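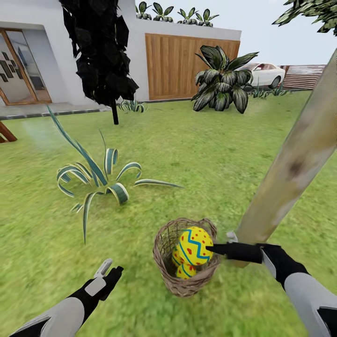
Renata Figueroa

Notebook, February - gripper purchase, sim work before the order

Purpose: decide what goes on the wrists of the two-arm unit before the budget closes. Running the egg and basket task in the garden sim, since small curved parts are where the current fingers give us trouble.

Flat two-finger gripper, right arm: long fingers reach over the rim of the basket and bear on the side of the yellow egg. Reach is fine. Contact area on a curved shell is small, so budget for soft pads whichever vendor we pick.

Quotes so far:
Kovach - 1,234 per gripper, pads extra, delivery 9 weeks
Hudec - no price yet, delivery around 19 days
Vastside - hands only, out of range for this year

Radek Matoušek wants both wrists identical for spares. Agreed, but that doubles the first order. Could buy one pair now and put the spare set on the next budget.

Second view, for hand clearance. Left hand is over the basket and covers much of its front from this angle. Both eggs are on the grass under the right hand, whose fingers point at the foot of the trunk. Any wider hand needs a clearance check against the trunk before we commit. A wrist camera on each side goes on the list as a separate line.

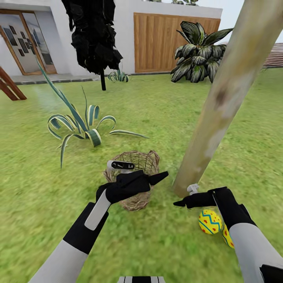
Open items

- Ask Hudec for a written price with pads included.
- Ask Kovach if the quote holds for 90 days.
- Radek to check the wrist flange against the Ustholm adapter drawing.
- Rerun with finger length as a variable - shorter fingers are cheaper from both vendors.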